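4. カメラの確認と、はじめての収納棚テスト

3章まででアームの固定と配線が終わっているはずなので、この章ではTalarusのカメラ映像を確認して、それから棚の扉の前まで手を動かしてみます。わたしはこの章がいちばん好きです。ようやくロボットらしくなってきますからね！

用意するもの
・設定済みのTalarus本体(両腕タイプ)
・Isecキーではなく、付属のIseckコントローラー(名前が似ていて、わたしは一度間違えて注文しました)
・両開きの扉がついた低めの収納棚
・中に入れる軽い物を2個。壊れても泣かない物で

4-1 手首カメラをつなぐ

1. コントローラーの電源を入れ、起動ランプが緑になるまで待ちます。
2. Wesierビューアを開き、「カメラ」タブで左手首を選びます。
3. 「ライブ」を押します。初回だけちょっともたつきますが、連打しないでくださいね(処理がたまって余計に遅くなります)。
4. 露出は「自動」のままにして、床の模様がつぶれていないかを見ます。

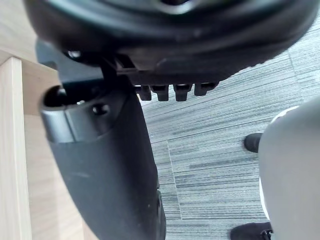

図4-1 手首カメラの映り。カーペットの細い縞と、タイルの継ぎ目が見分けられればピントは合格です。

床の縞がべったりした灰色に見えるときは、レンズの保護フィルムを疑いましょう。透明なのでとにかく見落としやすいんです。はがしても変わらなければ、ビューアの「画質」を100に上げて、もう一度ライブを押してください。

注意：腕の電源が入っている間は、レンズを指で拭かないでください。拭くときは必ず非常停止ボタンを押してから。

4-2 手首を回してみる

5. もう片方の手首に切り替えて、手順3と4を繰り返します。
6. 「手首回転」のスライダーを、端から端までゆっくり動かします。
7. 途中で映像が止まったり、ちらついたりしないか見ておきます。
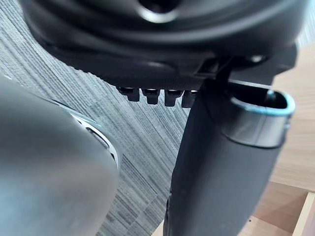
スライダーを急に動かすと、ビューアが「追従エラー」を出して腕がその場で止まります。故障ではないので慌てなくて大丈夫。画面右上の「復帰」を押して、またゆっくりやり直せばOKです。わたしは最初の日に23回これを出しました。だんだん指が速度を覚えます。

メモ：映像がちらつく場合、原因はだいたい手首側のコネクターの半差しです。カチッと音がするまで押し込んでください。それでもだめなら、Prokopenkoの交換ケーブルが長さも太さもちょうどいいです。純正より少しやわらかくて、個人的にはこちらのほうが好みかも。

4-3 棚の近くで指を動かす

ここからは物の近くで動かすので、速度を「低」に落とします。面倒でも毎回確認してください。前回の設定が残っているとは限らないんですよ、このビューア。

8. 速度を「低」にします。
9. 「指」タブで開閉を何度か試し、左右とも引っかかりがないことを確かめます。
10. 手首を棚の中の物へ少しずつ近づけます。指先が触れる前に一度手を離し、腕がぴたっと止まるか確認します。
11. 止まったら、その位置を「待機点A」として保存します。 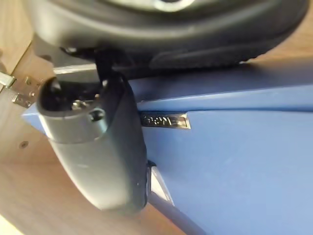
待機点は欲張って近くしすぎないほうが、あとで楽です。指の幅ひとつぶん余裕があれば、物が多少ずれても登録し直さずに済みます。それと、蝶番やネジの頭のような金属の出っ張りには指を当てないこと。指のカバーは丈夫ですが、角ばった金属でこすると案外あっさり傷がつきます。

注意：扉の内側に腕を入れたまま「原点復帰」を押さないでください。腕は最短経路で戻ろうとするので、扉にぶつかります。先に手前へ引き出して、それから原点復帰です。

4-4 両腕を棚の前にそろえる

12. 棚の扉を両方とも、手でいっぱいまで開けておきます。自動での開け方は6章でやります。
13. ビューアを頭部カメラに切り替えます。
14. 両腕を棚の開口部の手前まで出し、左右の指先がどちらも画面に入るように頭の角度を調整します。
15. 棚の中の物が天板に隠れすぎるようなら、頭を少し下げるか、本体を半歩ぶん後ろへずらします。
16. 「姿勢を保存」を押して、好きな名前をつけます。

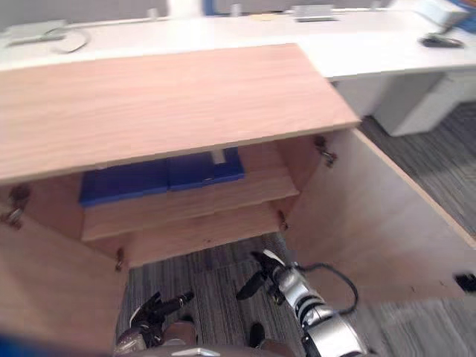

図4-2 頭部カメラの映り。開いた扉の間に両手があり、上の段に青い物が二つ並んでいます。

腕のケーブルは、カーペットや扉の角に引っかからないよう、少したるませて外側へ逃がしておくと安心です。ぴんと張った状態で姿勢を保存すると、再生のたびにコネクターを引っぱることになってしまいます。

うまくいかないとき
・頭部の映像だけ出ない：ビューアを閉じて、コントローラーを再起動。
・指が片方だけ動かない：「指」タブの「較正」をもう一度。
・保存した姿勢とずれる：本体の車輪ロックが外れていませんか？

この章の手順は06/10/2018に見直しました。手順15の「半歩」はSơn Lụcさんに教わったやり方で、前の版より調整がずっと早く済みます。次の5章では、待機点Aから物をつかむ練習に入ります。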